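Interpreters at the clinic

19 June 2019

Last month I went with my neighbor Ruth Yupanqui to her appointment in the Stativville clinic. She is 71 and she speaks Quechua first, Spanish second, and English only for the bus and the store. I am not a professional interpreter. I went because the clinic told her on the phone that a family member or a friend "can help with the language."

I have lived in this country for many years and I still did not know the word for half of what the nurse asked. What is "shortness of breath" for a person who grew up in the high mountains? Ruth thought it was a question about her age. We laughed, but afterwards I was worried. 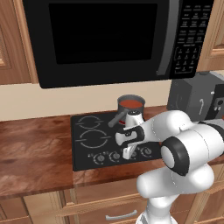 When I came home I started to read. A clinic which receives federal money should offer language help to the patient without cost. Many people do not know this, and I was one of them. Ruth had signed a form, in English, and the form said that she did not want an interpreter. She had believed it was for the insurance.

My friend Yurani Grajales cleans offices in Muñoz and has diabetes. For two years she took her pills at the wrong time of the day, as the label was only in English and she was ashamed to ask. Her new doctor has an interpreter on a screen, and her visits are now longer. She says she finally asks her own questions.
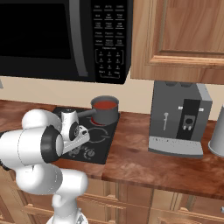 I wrote a letter to the clinic director, Kristýna Holub. She answered me politely. The clinic had 2527 patients last year, she wrote, and nearly 3000 are expected this year. The telephone interpreters are already paid for, but the front desk does not always offer them. She promised to change the form in April, before the summer, and then it was delayed. I will ask again.

If you go with somebody to the doctor, please ask for the interpreter at the desk, even if your English is good. You can still sit in the room and hold the coat. Ruth goes back next month, and this time I will only hold the coat.

Contact | © 2019 Hernán Ticona | Back to top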